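Handout 4: Hand-held gripper, shared workshop build

28 April 2026 -- Huvstead workshop group

**Scope.** Fingers, pads and markers only. The camera mount is covered in the July handout.

**4.1 Fingers.** Print both plates flat, screw holes facing up. Clear the holes with a hand drill before fitting screws; a power driver splits the layers. The left and right plates are mirrored, so check the file name twice before starting an overnight print.

**4.2 Pads.** The soft pads are cast separately and cured for the time on the resin sheet. Trim the flash with a sharp blade. A pad that rocks on its plate will shift under load and must be refitted.

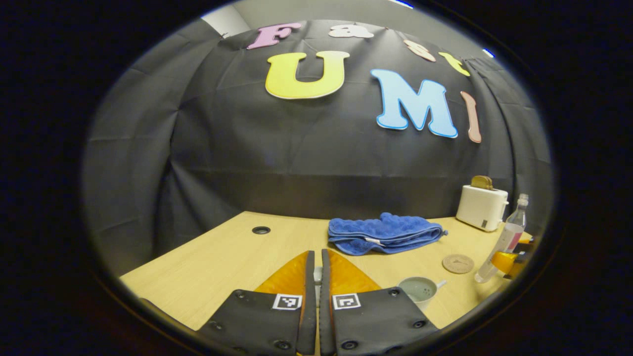
*Fig. 4.1. Fingers slightly apart, pads and markers fitted, facing the practice table.*

**4.3 Markers.** One square marker per finger, on a white background. Leave the white margin intact when cutting -- detection fails quickly without it. Opening width is computed from the distance between the two markers, so a marker glued at an angle gives a constant error. The Zamix script reports this as an offset.

**4.4 Width check.** Open and close the gripper 80 times at an even pace with both markers in view. In the Starkport log, 1,204 frames were recorded and 787 kept after blur filtering. Repeat the run if the script reports more than three gaps.

**4.5 Before the next session**

- Bring one finished pair of fingers.
- Write the measured offset on the back of the build sheet.
- Read the Zawadzka notes on pad wear, first section only.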